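# 工单:玻璃隔间外木衣帽架晃动

提交日期:2024/5/27
产品:Wandholm 落地木衣帽架
状态:待观察

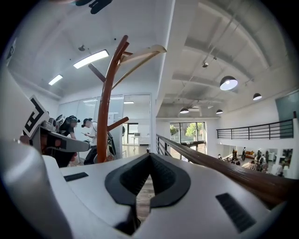
图1:衣帽架位置,后方为玻璃隔墙和门

**问题**

衣帽架挂上外套后向一侧偏,手碰主杆会来回晃。空架时也晃,幅度小一些。3月换过一次脚垫,当时正常。

架子主杆为红褐色,上端分成两支,一支浅米色,一支深褐色。下面有一个短挂钉,平时挂包用。晃动主要在主杆下段,上面两支与主杆的接合处用手扳不动。

**排查记录**

1. 清空衣物,把架子挪开90厘米再试,仍晃。排除原位置地面不平。
2. 放倒检查底部。中心螺栓松,用六角扳手能再拧将近一圈。拧紧后晃动减轻,没有消失。
3. 量高度,主杆底到深褐色一支顶端与说明书一致,没有装错段。
4. 拆下螺栓,垫圈已压变形,边上有裂口。库房里有Katik的同规格垫圈,换上,重新拧紧。
5. 立起来,空架推主杆,不晃。
6. 只在浅米色一支挂两件厚外套,架子略偏,松手后能回正。两支各挂一件,不偏。
7. 短挂钉挂电脑包,钉子本身有一点转动。拔出后孔壁完好,补木工胶,静置过夜。

**第二天复查**

挂钉不转了。螺栓位置没有变化,画的记号线还对得上。主杆推动时底座不翘。

**处理结果**

垫圈已更换,挂钉已补胶。旧垫圈装袋,和工单编号47放在一起。已向Priler售后要一套原厂垫圈,对方回复需要等补货,配件到之前先用现在这套。

**使用说明**

- 厚外套两边分开挂,不要都压在浅色那支上。
- 短挂钉只挂轻包,重的行李放地上。
- 搬动时握主杆下段,不要提上面的分支。
- 再出现晃动,先看底部记号线有没有错开,在本工单下回复,不用新开。

**遗留**

原厂垫圈到货后更换,换完关单。门那一侧的开门空间已量过,架子放回原处不碰门。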